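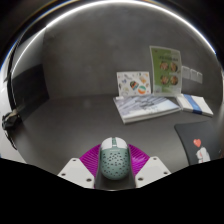
The green one, holes and all. White at the button end.

She runs the returns desk at Skimholm, a small shop that repairs and resells computer bits, and she has ten minutes. Kettle on. Phone face down, mostly.

I'd come to ask about mice. Why do people send back so many?

"Size," she says. "It's nearly always size. They buy off a photo, it comes, their hand's hanging off the back of it." Last year the shop took in 1,816 mice. Most went out again after a clean.

The ones with holes in the shell divide people, she says. Some customers love them. Others ring up worried about crumbs. "I had a man ask me if he could hoover it. I said yes, on low, with the brush. He was delighted."

And cleaning them? Soft brush first, then a barely damp cloth. Cotton buds round the wheel. "Don't spray it. Please. People spray straight on and then they wonder." She does 17 on a good morning, fewer when the phone goes. It goes. She's off for a bit, something about a parcel for Tekside.

Back again. Colour, then. She reckons pale green has been the easy seller since November, and that black ones sit on the shelf for weeks. "Everyone's desk was black for years – I think they're just tired of it."

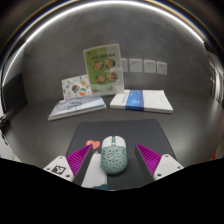 Mouse on the dark mat, the one with the orange heart.

Mats she is stricter about. Get one. Any one. "You'll spend 40 quid on the mouse and then use it on a bare table, all scratchy. Makes no sense to me." She likes a dark mat becuase tea doesn't show. A bit of print is fine by her, hearts, whatever, so long as it's flat.

Her own mouse at home is a Plendska, older than her daughter's bike, left button going. Would she swap? "No. I know where everything is on it."

Last thing, I ask what she'd tell someone buying thier first decent one. She is already standing up. "Go and hold it. Ask the shop to open the box. If they wont, go to another shop."

Then the phone again.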